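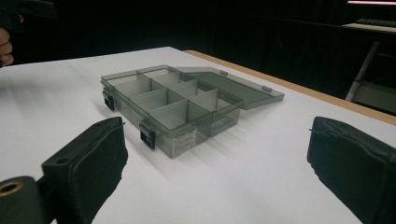

Small things and where they go

Ravindra Malhotra mends clocks, and for the first 20 years he kept his screws in tobacco tins. He didn't smoke. His father-in-law did, and the tins came to him by the carrier bag, until there were 80 of them on a shelf over the bench in Steltden with strips of masking tape on the lids saying what had been in them at the time the tape went on.

"You'd open one for a hand nut and find picture hooks," he says. "So you'd open the next one."

He moved to Ivmont in June of last year, into a smaller workshop at the back of a shared building, and the tins didn't come with him. He sorted the contents on a bedsheet over two weekends and bought compartment boxes. Most have see-through lids and fixed or slot-in dividers, and they stack on a single run of shelving at shoulder height. He thinks there are about 3000 separate parts in them. The old shelf space now holds movements waiting for collection.

Compartment boxes are among the dullest things sold in a hardware shop, and also among the most bought. Walk through Clunel, the craft and tool market held in the old tram sheds, and they are on almost every stall, usually under the table. Bead sellers have them, and so do the fly-tying people, the model railway people and the woman who sells nothing but buttons. A few stallholders sell the boxes themselves, and it is worth picking some up before buying. They vary more than they look as if they will.

Depth matters most. A shallow box is good for anything you pick out with tweezers or a fingertip, such as washers, beads or needles. A tall-sided one holds reels of thread, batteries, tubes of paint, rolled measuring tapes and plugs, and is miserable for beads, as you can't get your fingers to the bottom of a narrow compartment without tipping out the lot. Plenty of people buy one depth, fill it with everything, and then go back to the drawer.

Then there is the divider. Some boxes come moulded in one piece, and what you buy is what you have. Others have panels that slide in and out of grooves, so that two small spaces can be made into a long one for pens or drill bits. The weakness is the gap underneath. If a panel doesn't sit flat on the floor of the box, pins and seed beads will creep below it and settle in the wrong section. Malhotra tests this in the shop by holding the box up and looking along the bottom for daylight.

Lids come loose or hinged. He prefers hinged, with a latch at each end of the long side, and he opens it out flat on the bench before he starts. A lid with a raised rim will do as a tray while it's down, and he puts the parts from the job in it. His one firm rule is that the lid must be empty before it is closed. He broke that rule in his first month at Ivmont and spent an evening on the floor with a magnet.

Clear plastic or tinted is largely a matter of taste. Clear shows the contents best and also shows every scratch. Smoky grey hides the scuffs and looks tidier on an open shelf, but brass and steel look much alike through it in poor light, so label the ends. Malhotra uses a paint pen on the short side and wipes it off with white spirit when the contents change. Try the spirit on a corner first, as it clouds some plastics.

The boxes have a following well outside workshops. Giáp, a sewing café two streets from the market, keeps its haberdashery in them and lends them out by the table. Regulars take the one marked for zips or the one marked for bobbins and bring it back at closing. The café started with over 400 loose reels in a blanket chest. The chest is now a seat.

At home the same sort of box will take charging cables, one coiled in each space, or cake decorations, or a week's worth of hair ties. Tea bags fit the taller kind if they're stood on edge. Medicines are better left in their own packets, with the leaflet.

Sorting goes more easily if you tip everything out first and make the heaps before choosing a box. Count the heaps, add one for odds and ends, and buy for that. A spare compartment or two will be full by winter anyway. Malhotra left a whole box empty when he set up the new shelves and has since given it over to taper pins, which he used to keep in an egg cup.

The Clunel market reopens on Jul 9, 2020, with the stalls spaced out and the café hatch serving from the side door.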